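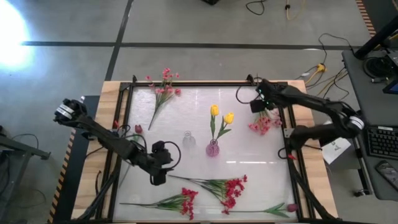 By Ravindra Nishad
Founder, Jalleo
September

Home | News | Stockists | Press | Contact

Shares 14 | Comments 11

Jalleo opens its first walk-in store for artificial flowers

I've been selling artificial flowers to hotels and restaurants for years, and the question I get most is still "where can I just come and look at them?" Until now I had to say you couldn't. Well, from Monday you can! Our first store opens at 11 a.m. on Drakarine Street, two doors down from the old Ahuja bakery (the blue awning is still up, so look for that).

We're starting with 600 different stems on the shop floor, sold singly. I was stubborn about that part. Wholesale made sense for a hotel lobby, but it's no use if you want one tall yellow thing for the hall table and you're done. 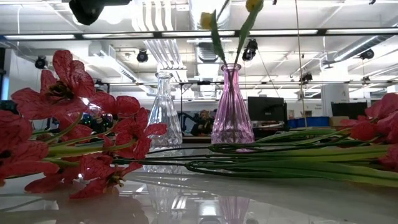

There's a vase wall too, and you're welcome to carry your stems over and try them in anything you like before you buy. Bring your own vase from home if you have one - we'll trim the wires to fit while you wait, no charge. Long stems in a narrow neck are harder than they look, and I've spent more evenings on that problem than I'd like to admit.

The lighting was done by Joltine, who put up with me changing my mind about the bulbs four times. Cheap pinks can look awful under the wrong light, and I wanted people to see the color they'd be living with.

The first 1000 customers get a free cleaning brush and a little card on getting dust out of petals. We'll be running arranging evenings in the back room as well, 14 seats each, and you can sign up at the counter.

Press are welcome any time on opening day. Just ask for me at the register and I'll come find you.

Back to top | More news | Print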